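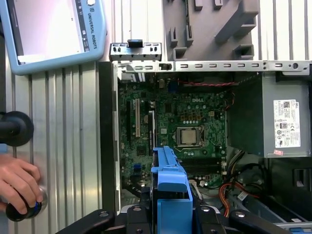
Barry Cropper says that an old computer is like an old bicycle, and that anyone who can change a tire can also learn to open the case. I wrote his words on the back of my notebook, because at that time I did not believe them. I had come to Kuvcombe to write about a repair evening, and I thought I would stay for one hour. I stayed until they switched off the lights, and I have been back many times.

Kuvcombe is a small town with one long street and a river that floods the lower gardens in January. It had once a radio shop, two watch repairers and a man who sharpened knives from a van. All of them are gone. When I moved here, a kettle which stopped working went to the dump, and you drove to Ernomley to buy another. I did the same. In my first country we repaired everything, but this was from need and we did not speak of it with pride.

The repair evenings are held in the former seed store on Ashworth Lane. The building still has its high shelves and a smell of dry grain, which people notice when they enter and forget after a few minutes. The doors open at 6 in the evening. You put your name on a sheet of paper, you say what is wrong with your thing, and then you wait on a bench with the other people and their lamps, toasters and radios.

What surprised me first was the waiting. I had expected that people would look at their phones. They looked at each other's bags. A woman beside me had a hair dryer from her wedding, and across from us a boy was holding a clock radio with both arms, as you hold a cat. By the time my name was called I knew the history of the hair dryer and of most of the wedding.

The evenings began with Lacey Hebden, who taught sewing at the high school and was tired of seeing good coats thrown away for a zipper. She put a notice in the library and brought one sewing machine. For the first months it was only clothes. Then somebody brought a vacuum cleaner, and she did not know how to refuse. "I told him to sit down and we would look at it together," she said to me. "I had no idea what I was looking at. We took out a sock."

Now there are 5 tables, and each of them has its own character. The clothes table is the loudest. The table for lamps is almost silent, and Hemi Hollis, who works there, prefers that you hold the flashlight and do not talk. He rewired my desk lamp and made me do the second half myself. I did it badly, he opened it again without any remark, and I did it once more.

Computers came later, and they changed the kind of conversation that people have here. A toaster is only a toaster. A computer has the photographs of your children in it, your letters, and perhaps the tax papers of your late father. People bring them with a face that I know from the waiting room of the animal doctor.
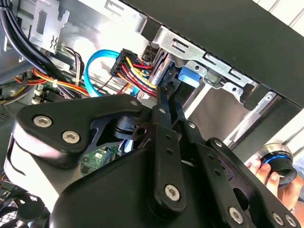

For this reason the first question at the computer table is always what you want to keep. Jordan Bunting learned to ask it after a bad evening in the early days, when he cleaned a machine very well and the owner went home with a fast computer and none of her recipes. He still speaks of it with a red face. She forgave him, and she comes every winter with a cake made from one of the recipes she could remember.

He told me that most old desktops are not really broken. They are slow, or full, or they have a tired disk. The newer laptops are harder, since many have parts that are glued or soldered, and you can damage the thing before you have even reached the problem. With a big old tower you need a screwdriver and some patience. People who would never touch their phone will bend over a desktop case and ask what this is, and what that is, and soon they are holding the screws in their hand.

Not everybody in Kuvcombe is in love with this. Liam Heywood has an electrical shop in Ernomley and he thinks the evenings make people careless. He is a polite man and he gave me coffee. He asked me who pays if the lamp burns the house. I brought his question back to Hemi, and he showed me the tester that every electrical item must pass before it leaves the room, and the box where they keep the things that did not pass. The box was quite full. When I told this to Liam he was silent for a while, and then he asked which tester they use.

There is also the question of money. The repairs are free, but a tin stands near the door, and last year it collected 3000 dollars. Most of this went for heating and for parts. A part for an old Brollitz mixer can cost more than the mixer did, and Lacey keeps a drawer of dead Brollitz mixers so that one may live from the others. She lets people search in the drawer by themselves. I have seen grown men very happy there.

I do not want to make it more beautiful than it is. Some evenings the room is cold, the bench is full and the thing cannot be saved. On one night I listed 48 items, and a good part of them went home as they came. A man shouted about a coffee machine. My own radio, which I carried across two borders, has been opened 2 times and it still gives only one station, with a noise behind the voices like frying.

But I have learned the names of the screws. I have learned to take a picture with my phone before I remove anything, and to put the small parts in an egg box in the order they came out. My daughter, who is nine, now asks to see inside of things before we throw them away, and so our kitchen table is seldom free for dinner.

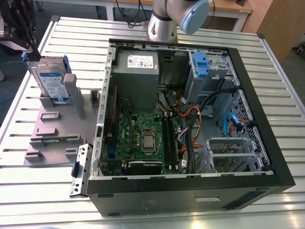 If you want to begin something similar

Lacey receives letters from other towns and she answers all of them by hand. She advises to start with sewing, where a mistake is cheap, and to add electrical things only when you have a person who can test them. Find a room with good light and a door wide enough for a vacuum cleaner and its owner. Ask people to bring the cable, also when they are sure that the cable is fine.

Write down every item, even those you could not repair. The Kuvcombe list is kept in a blue school notebook, and when the same kettle appears in it again and again, Hemi already knows which screw to open first.

And put the bench close to the tables. In the beginning they had it in the corridor, and Lacey moved it after one month, so that the people who wait can see the work.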